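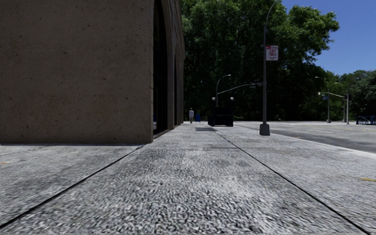
By Mahnaz Hassanpour, with drawings and wiring notes by Anatole Le Goff
Last updated June 2023

How a small delivery robot learns to use a sidewalk

Chien is a four-wheeled robot being built at the Osusstead workshop. Its job is to carry a small load along a sidewalk without a person steering it. It has a plywood body, two motors, a battery and one camera. The camera sits low on the front, so Chien sees the ground the way a cat does.

Before the robot goes outside, its program practices in a simulator. A simulator is a computer program that draws a pretend place and works out what would happen there. The street at the top of the page was drawn by a computer. It has a building on the left, a road on the right and a wide gray sidewalk between them. From so close to the ground, the concrete fills most of the lower half of the view.

What the program looks for

A camera picture is a grid of tiny colored squares called pixels. The program has to sort them into groups. The first group is "ground I can drive on." The second is "ground I must stay off," such as the road. The third is "things that stick up," which includes walls, poles and people.

Sorting is harder than it sounds. The long dark seams in the concrete are flat, and Chien can roll over them. A curb can also look like a line, but it is a step down into traffic. Early versions of our program treated every line as a curb and stopped at each seam. Shona Munro fixed the problem by giving the program 140 practice pictures in which the seams and curbs were labeled by hand.

Dark areas are another problem. A dark patch on the ground may be a metal cover, a shadow or a hole. One picture does not always hold enough information to tell which. Chien's rule is to slow down, take more pictures as it moves closer, and stop if it is still not sure.

Far things look small. The person at the far end of the sidewalk covers only a few pixels, and so does the bright blue object beside them. The program does not need to name either one yet. It marks both as "something upright" and checks again in the next picture.

How a steering choice is made

Chien repeats the same steps 8 times every second:

1. Take a picture.
2. Sort the pixels into groups.
3. Pick a path that stays on the drivable ground.
4. Set the speed of each motor.

If both motors turn at the same speed, the robot goes straight. If the left motor turns faster, the robot turns right. There is no steering wheel — the difference in speed does the work.

What the simulator cannot do

A crash in the simulator costs nothing. The program starts over. In October we ran the same course 17 times and changed one setting after each run, which would have taken days with the real robot.

A drawn street is still simpler than a real one. Real wheels slip on leaves. Real cameras get mud on them. Batteries run down and motors get warm. For these reasons the next tests use the real Chien on the workshop floor, with tape for the curb and cardboard boxes for the walls. An adult holds the stop switch, and the robot runs at walking speed or slower.

Words to know

Pixel: one tiny square of color in a picture.
Simulator: a program that imitates a real place or machine.
Curb: the raised edge between a sidewalk and a road.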